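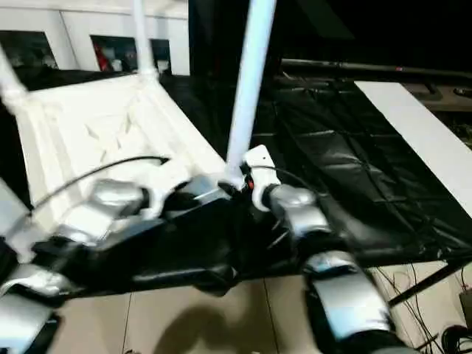
Outdoor Furniture Safety Inspection, Trivbridge Community Center
Date of inspection: 2023-09-13
Form 931

1. Legs fully seated and tight. Pass.
2. Tops free of cracks and sharp edges. Four tables withdrawn from the Kun Room.
Comment: Two had been reported in July and remained in use.

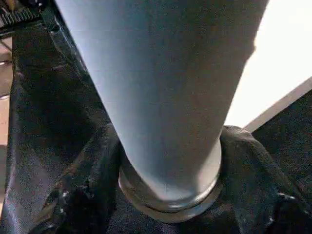

How often must folding chairs be checked?
Every 30 days, and after each public event.

3. Storage stacks stable and clear of exits. Fail. The Jerkgate door was partly blocked. 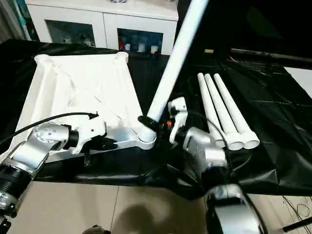
Table underside with leg and corner socket.

4. Replacement parts on hand. Pass.
Comment: Order further parts through Brustham Supply.

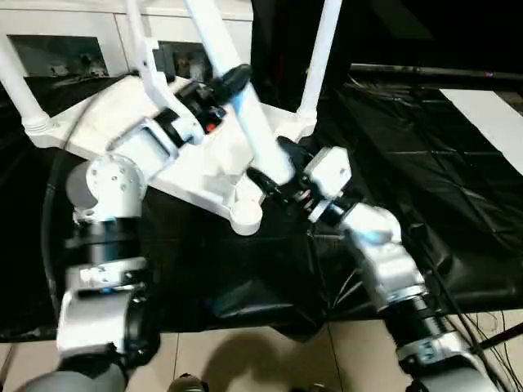
5. Withdrawn items tagged and locked away. Pass. Reinspection is required before reissue.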